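Home | Notices | Minutes | Hall Bookings | Contact

Minutes of the Wudach Room users' meeting, October 10, 2024

I took the notes again, so blame me for the spelling! We started a bit after time as the kettle was on. Last meeting's minutes were agreed, with one change: the jumble sale money goes to the curtains and not the chairs, which I had the wrong way round.

Storage

This took up most of the evening. The old brown cupboard has gone to the tip (thank you to everyone who lifted, it weighed a ton) and we talked over the pale unit that now stands in its place. Most of us like it. It makes the corner look a good deal lighter, and the choir are pleased they can get the music stands in beside it without taking the paint off the wall.

The sewing group would like the lower half for fabric and the big cutting mat. The painting group asked for the same half, so there was some back and forth over that, and in the end we agreed sewing has it until the end of November and then we look at it again. Painting can keep their boards behind the piano for now. I'm to make the labels, and they will be big ones this time.

We had 2 quotes for extra shelving. Pusar came in at £50 a shelf, fitted. Terkuro were cheaper but wanted us to collect, and none of us has a car that would take it. Agreed to go with Pusar for one shelf and see how we get on.

Handles and fittings

A long chat about handles! Several people find the clear plastic sort hard to spot when the lights are down, and somebody suggested a strip of coloured tape. Others thought tape would look scruffy within a week. No decision, but I said I'd bring a roll of the blue and we can try a bit and peel it off if it's horrid.
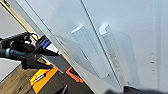

Item 3: pale panel with the two frosted-looking pieces, and the row of small dark dots towards the right.

We also want to know whether a hook could go on the side for the aprons. I'll ask Pusar when I ring about the shelf, and no drilling by anyone until I've heard back, please.

Tea things

The Jacobs crackers went down well and we'll get them again. £30 is left in the tea tin. Mugs are still wandering off to the other room, so do have a look in there before buying more.

Any other business

The back window sticks. I'll report it, again. The sewing group asked for the heating to go on earlier and we all said yes please.

Next meeting in November, same room, and could someone else bring the milk?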